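Building Science / Indoor Environment

3.2 Survey of evening light levels in bedrooms

The field survey covered dwellings in two housing estates, Cordeiro and Skalon, which were built to the same floor plan but differ in orientation. Cordeiro faces a main road and is lit from outside for most of the night. Skalon is set back behind a row of trees. Bedrooms were chosen because they are the rooms in which occupants spend the last hour before sleep, and because earlier work on evening light has mostly dealt with living rooms.

Each bedroom was fitted with one logger, set to record horizontal illuminance at table or bedside height. Readings taken with the ceiling light on were kept separate from those taken with local lamps only. Loggers were checked against a reference meter before and after each period of use, and units that drifted beyond the stated tolerance were withdrawn. After removal of incomplete nights, 2,563 room-nights remained for analysis. Collection started in April, and the last logger was read out on 07/03/2018.

Occupants kept a short diary of bedtime and lamp use. Diaries were compared with the logger record, and where the two disagreed on the time of lights-out, the logger value was used. Nights with no diary entry were kept in the illuminance analysis but left out of the sleep timing analysis in Section 4.

Ceiling fixtures in both estates were of the Stevon type supplied at construction. In 88 of the dwellings the original fixture had been replaced by the occupant, in most cases with a brighter unit. These dwellings were treated as a separate group. With the ceiling light on, median illuminance in the replaced group reached almost 300 lux, compared with 100 lux in the group with original fixtures. With local lamps only, the two groups could not be told apart.

Floor and furniture finish also affected the readings. Pale surfaces close to the sensor raised the recorded value, and dark upholstery lowered it. The effect was small next to that of the fixture, but it was consistent across both estates. Surface reflectance was therefore entered in the Unon lighting model as a separate term for floor, tabletop, and seating.
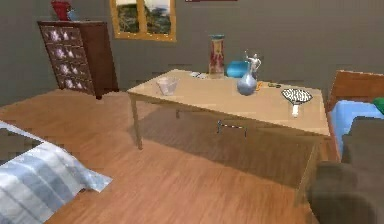 Figure 4. Simulated bedroom with a light wooden table on a brown plank floor.

Reflectance values were assigned by finish class and were not measured in each room. This is a source of error, mainly for floors, where wear and cleaning products change the surface over time. A sensitivity run in which floor reflectance was shifted by one class in either direction did not change the ranking of the two groups. Window contribution was modeled from the night readings at Cordeiro and set to zero at Skalon, where the loggers fell below their lower limit once the lamps were off.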